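Zurnent is recruiting operators and one test technician for a comparison of grippers and wrist cameras on tabletop handling tasks. The work is based at the Lennox building and starts in June. Both roles are paid. No robotics background is required for the operator role.

## The study

The Pandale study compares gripper fingers, camera positions and controllers on the same arm, using the same objects and the same written task sheets. Earlier bench work at Zurnent tested the parts one at a time. The present study tests them in combination, with people at the controls, and records where a combination slows the operator down or causes a dropped object.

Three questions are being asked:

1. Does a compliant finger (fin-ray type, printed in flexible plastic) reduce the number of failed grasps on thin or rounded objects, compared with flat rigid pads?
2. Does a camera at the wrist give the operator enough of a view to place an object without looking up from the display?
3. How much of the difference between two controllers remains once the operator has had a full day's practice on both?

The controllers are a hand-held leader arm and the Hilo, a desk-mounted six-axis input device built in-house. Operators will use both. The order is set by the schedule and cannot be chosen.

Over 3000 grasp attempts are planned. Every attempt is logged, including those abandoned before contact.

## Role A: operator (part-time, fixed term)

Operators drive the arm through set tasks: picking up, turning, stacking, inserting and handing over household and workshop objects. A session lasts half a day with two breaks. Most operators will attend two sessions a week.

Duties:

- Complete the task sheet in the order given.
- Mark each attempt as success, partial or fail, using the definitions on the sheet.
- Stop the arm when asked, and at any time you judge it necessary.
- Fill in the workload form at the end of each block.

You must be 18 or over, able to sit at a bench for up to an hour at a time, and able to use both hands for fine work. Glasses and contact lenses are fine. Left-handed applicants are encouraged, as the Hilo can be mounted on either side and we have too little left-handed data from the bench trials. Previous experience with remote-controlled machinery should be declared; it does not exclude you, but it affects the group you are placed in.

Payment is £100 per session, paid monthly. A session stopped early by a fault on our side is paid in full.

## Role B: test technician (full-time, fixed term)

The technician keeps the rigs in a known state and changes the hardware between blocks. A typical day has two finger changes, one camera change and a calibration check after each.

Duties:

- Print, trim and fit gripper fingers, and retire them at the wear limit.
- Check finger alignment and closing force before each block, and enter the values in the rig log.
- Route and secure servo and camera cables so that they stay clear through the full travel of the wrist.
- Run the camera calibration and reject the block if the error is out of limits.
- Reset objects to the marked start positions between attempts.

Essential: practical experience with 3D-printed parts and small servos; the ability to read a simple assembly drawing; careful written records. You should be comfortable with a Linux command line at the level of starting a script and reading its output.

Useful: experience of camera calibration, force gauges, or Python for tidying log files.

The post carries no supervisory duties. The technician reports to Agnes Urquhart, who is responsible for the test plan and will conduct the interviews.

## Conditions common to both roles

Training takes one day and is paid at the normal rate. It covers the emergency stop, safe distance from the arm, and the scoring definitions. Nobody operates or services a rig until the training record is signed.

Operators' hands and voices may be picked up by the bench cameras. Recordings are stored under a participant number and are used only for scoring and analysis. An operator may withdraw at any point, and may ask for their recordings to be deleted up to the end of the final block.

The test room is on the ground floor with step-free access. Bench height can be adjusted.

## How to apply

Send a CV of no more than two pages (technician) or the short operator form (operator), quoting reference 788 and the role letter. Technician applicants should add a paragraph on a mechanical fault they traced and how they confirmed the cause. Applications are read as they arrive. Interviews are held on Thursday mornings; technician interviews include a half-hour practical on a gripper of the kind used in the study.

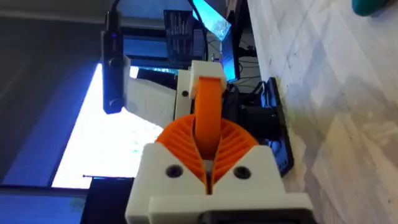
## Enquiries

Questions on either role should go to Agnes Urquhart at the Lennox reception desk, marked "Pandale". Please state whether you are asking as an operator or a technician applicant.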